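Grevcombe Local History Circle
Minutes of the Regular Meeting, 7/16/20

The meeting opened in the upstairs room at the library, with 26 members present and the windows open for the heat. The chair thanked everyone for coming out on such a sticky evening and gave a special welcome to two first-time visitors, who were promptly handed lemonade and a sign-in sheet. Minutes of the last meeting were read and approved with one correction: the Skadesar walk starts at the mill gate, and the footbridge is still closed.

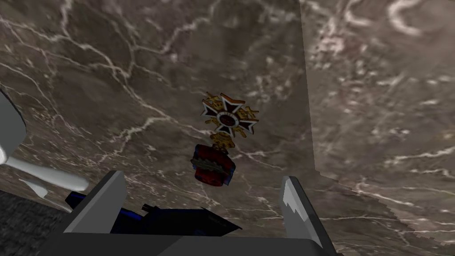

Recorded by the Circle Secretary

1. Medals and family papers evening

The idea of an evening on medals, ribbons and family papers, first raised back in February, was taken up again with a good deal of enthusiasm. Several members have boxes at home that they have never really sorted through - letters, discharge papers, the odd cross on a red ribbon - and would dearly like some company while they do it. It was agreed that we would share the tables, bring our own magnifiers, and keep food and drink at the far end of the room. A member asked whether people should clean their medals beforehand, and the feeling of the meeting was very firmly no, please leave them just as they are.
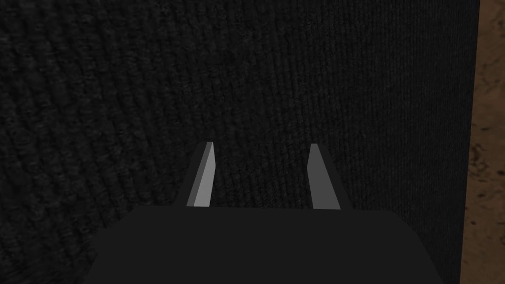
We also talked for quite a while about how to write down the stories that come with these things. One member told us that her aunt had kept every envelope but had thrown away the letters, which brought a groan from the whole room. The secretary will make up a simple sheet with space for a name, a place, and whatever the family remembers, and bring 40 copies.

2. Nyberg collection

The last of the boxes from the Nyberg house have now been listed. There are nine in all, and seven of them are mostly account books from the dry goods store. They are slow reading, but they do tell you who in town was buying wallpaper and who was behind on the bill! The other two hold church programs and a very nice run of picnic notices. Motion to buy acid-free folders for the lot. Seconded and carried.

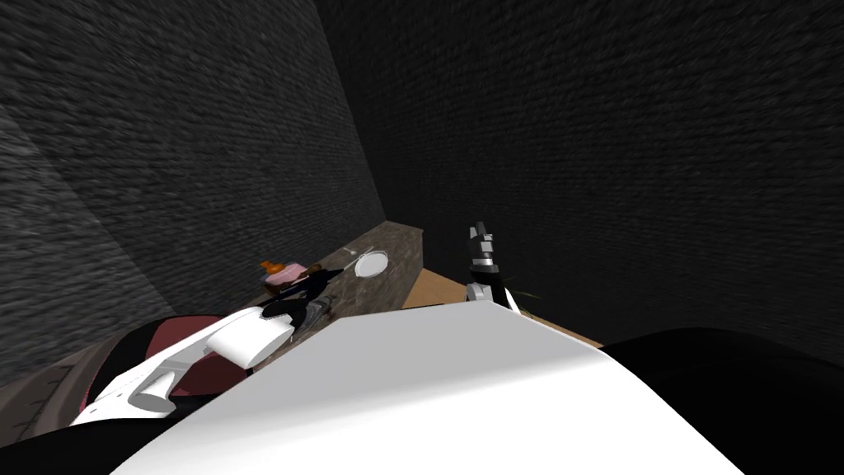
3. Scanning

Members have been trying out Tetudix for the catalog and opinion is mixed. Those who like it find the searching easy, and those who don't have lost a page or two of typing and are still a little sore over it. We will carry on with the card file alongside it through the winter and then talk again. Please keep writing your cards in pencil.

4. Other business

The coffee urn is leaking again. The library has kindly offered us the use of theirs, provided it goes back to the kitchen the same night. The newsletter is short of material, and anything up to a page would be most gratefully received, old recipes included.
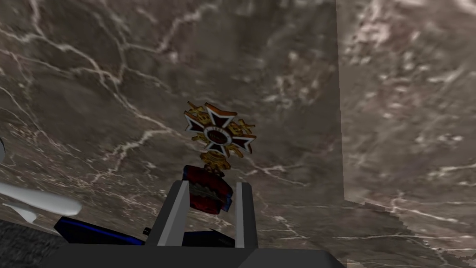
Reading time: 3 minutes

5. Next meeting

Same room, same hour. The program will be the old Skadesar road and the families who lived along it, with maps on the big table for anyone who would like to come early and look. Members who can offer a ride to those who no longer drive at night are asked to put their names on the list by the door.

There being no further business, the meeting was adjourned, and a good many of us stayed on to finish the lemonade.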